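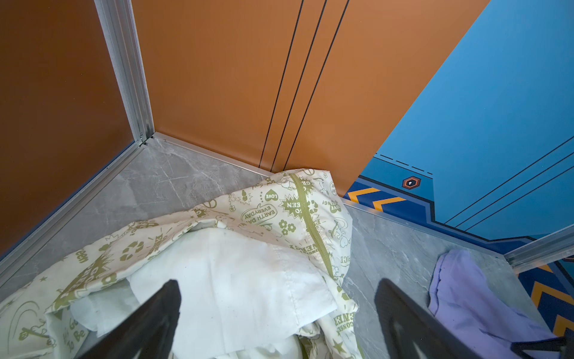
Nhyira Yakubu thinks the trial numbers are being read too kindly, and that a founder who opens the welcome email and books nothing should not be counted as active. Her note came in overnight, under the draft of the funnel sheet. She also asked why the dropped card payments sit in the same column as the cancellations. Fair on both counts. Reworked this morning, results below.

**Jan 11, 2024 — Mollell membership, trial cohort, second pass**

Starting position, unchanged from the first pass:

- mailing list after removing duplicates: 2580
- trial accounts opened: 435
- rate: 16.9 per cent
- list target before paid launch: 3000

Old definition of active: logged in at least once during the trial. New definition: booked a peer call, posted in the questions board, or downloaded a template and came back on a later date. Reading emails doesn't count. Opening the template page doesn't count either, as the page preloads for anyone coming in from the welcome link, which explains the odd spike on day one of each trial.

I haven't got a clean figure under the new definition yet. The booking tool exports by email address and the board exports by display name, and a fair few people use their business name on one and their own on the other. Matching by hand. Done as far as the letter F.

**Payments**

Zernitz returns one status for "card declined" and "customer ended plan". There is a second field, reason_note, which is blank on most rows and filled with free text on the rest. Split the column in two using the note where present and left the others as unknown. Do not fold the unknowns back into cancellations when the sheet is next tidied.

Retry setting on the account is one attempt, next day. Changed to three attempts over a week. Change applies to new invoices only. Anything raised before today will still fail on the old rule, so next month's figures will be mixed and shouldn't be compared with anything.

**Pricing**

Two prices were shown, split by the last digit of the signup ID (odd/even). Problem found: accounts imported from the Roltstead evening course were given even IDs in one block. Those people had already paid for a course and met us in person. They are not comparable with cold signups and they all saw the lower price. The better conversion on the lower price can't be used as it stands.

Options:

1. Drop the Roltstead block and re-run on what is left. Quick. Groups become uneven.
2. Keep the block, report it separately, and start a new split with proper random assignment.

Going with 2. Option 1 will be done as well for curiosity but stays out of the investor update.

Fixed costs for the membership are £700 a month (hosting, booking tool, bookkeeping hours). Moderation time is not in there. Nhyira has raised this before — her view is that unpaid founder hours are a cost whether or not there is an invoice — and I've added a line for it, currently empty. I need two weeks of logged hours before putting anything in it. Log kept in the shared sheet, tab 4, round to the quarter hour, please don't back-fill from memory.

**Dramani**

Call with Dramani on the co-branded workshop series. They want their logo on the signup form and a copy of the attendee list. Logo fine. List only with a separate opt-in tick box, unticked by default, and wording that names them. They asked if the existing list could be included. No: those people signed up under the old wording.

They would cover the room and we would cover the speaker. Asked for this in writing. Their preferred start is June, which leaves enough time for the second pricing split to finish first. If the dates move earlier, the workshop signups need their own source tag or we repeat the Roltstead mistake.

**Welcome sequence**

Email three links to a template which was renamed before Christmas. Link gives a 404. It has been live in that state for the whole of this cohort, so template downloads are understated by an amount I can't recover. Fixed. Checked the other links by hand; email five goes to the right page but by way of two redirects, left alone for now.

Subject line on email one still says "beta". Changed.

**Open**

- finish name matching, G onwards
- ask Zernitz support whether reason_note can be made compulsory at their end
- new random split, assignment stored on the account and not worked out from the ID
- opt-in wording for Dramani, Nhyira to read before it goes out
- moderation hours, start logging tomorrow
- check whether the spring import script also hands out IDs in blocks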